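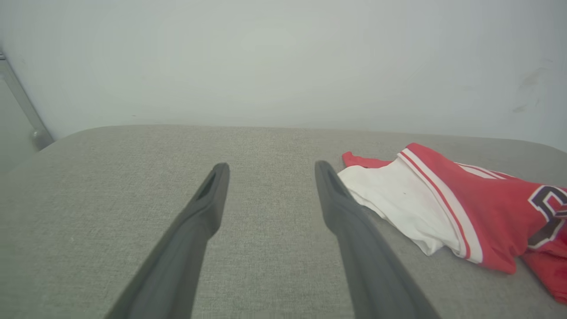

Rota folding surface, grey woven cover, with jersey-like garment.

Print this page
E-mail this page

The Rota is a padded, fabric-covered surface for sorting and folding clothing and household linen. Tresbridge supplies it in grey only. The cover is a flecked weave, and the far corners are rounded so that large items can hang over the end without catching.

Garments grip the weave lightly. Jersey knits and other slippery synthetics stay where they are laid, and a hem can be squared without pinning the opposite side. Two-colour garments should be folded with the lighter panels inward if they are to be stacked.
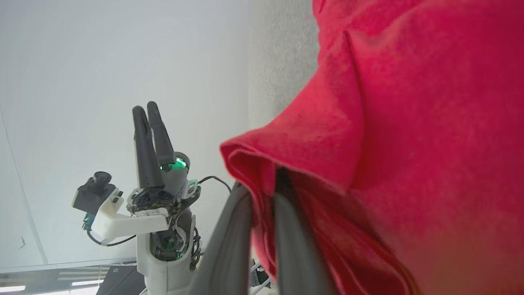 Thick pile fabrics need more room. Shake out towels and fleece before laying them down, then fold in thirds along the long side. Lint from new red or navy towelling will show on the grey cover; remove it with a dry brush. Do not use adhesive rollers on the weave.

The cover is held by 4 fasteners on the underside and comes off for washing. Wash cool with like colours and dry flat. Do not bleach, and do not iron at any setting. A replacement cover (Nazari weave, grey) is sold separately.
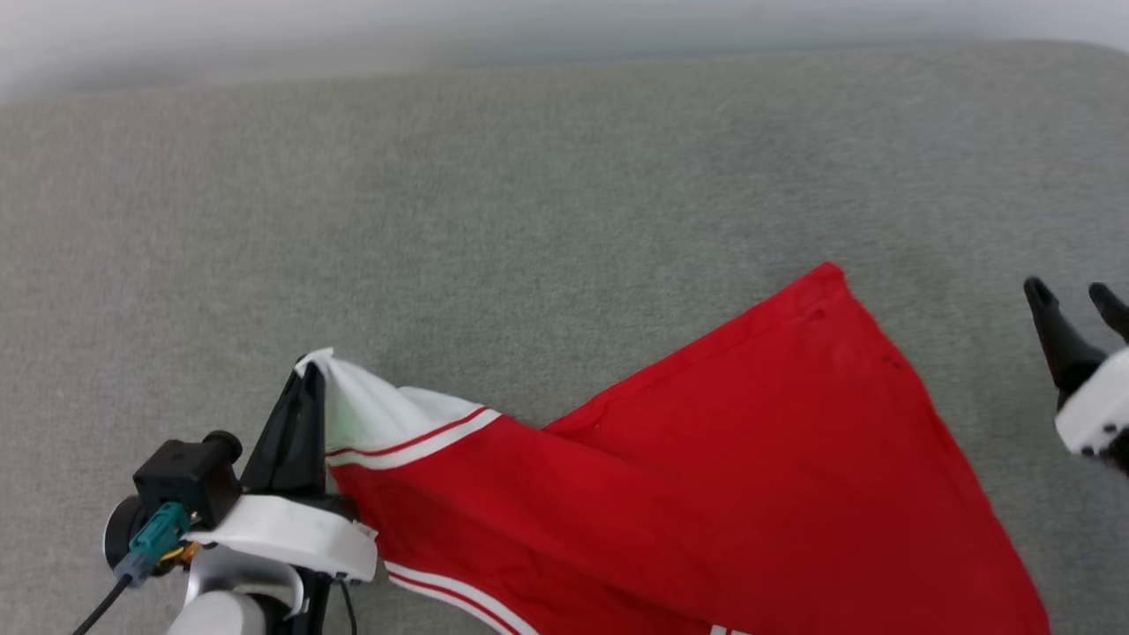

Lift finished items by a corner or hem and transfer them directly to the shelf or basket. Dragging a folded stack across the surface will open the lower folds and, over time, pill the fabric.

Cover warranty: 3 years. Frame warranty: 5 years.

Trade orders and cover samples: Eun-ji Baek, Tresbridge.
Care and repairs: Chae-won Woo, Tresbridge.

Print this page
E-mail this page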